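4.2 Segmenting reflective and transparent vessels

Kitchenware was evidently designed by people with a grudge against depth sensors. Polished steel hands the planner a second, imaginary room, and clear plastic hands it nothing at all. Our first perception module, inherited from Jostorach, dealt with both by fitting a plane through the worktop and treating whatever was left as an obstacle. It was very safe and seldom picked anything up.

Rendar, the tracker described here, fits an ellipse to the rim and ignores the walls. A vessel is stored as a rim, a support height and a contents mask, and the mask is updated only when the rim fit has held for 60 consecutive frames. Contact planning then works on the rim alone: one fingertip outside, one inside, with the second arm kept out of the approach volume by a plain distance check. We tried a learned check for this — it took 900 training episodes to become slightly worse.

Two failure types remain. Reflections on the inner wall are sometimes taken for contents, and a jug's handle may be merged with its rim when both are faint. Theresia Zaugg's relabelling of 200 wrist views helped with the second and did little for the first. Figure 3 gives one view of each arrangement.

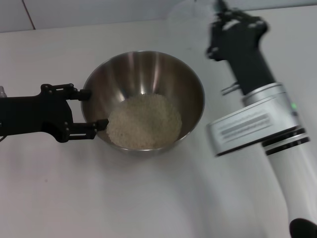
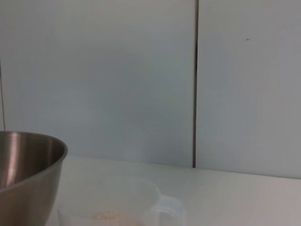 Figure 3. Views of the work area. First: gripper at the rim of a steel bowl holding rice. Second: wrist view of a steel bowl beside a clear measuring jug with pale powder in it.

4.3 Timing and recovery

The rim fit runs at 50 Hz on the arm's own computer. When it is lost, the planner stops both arms and asks for a fresh view before moving again.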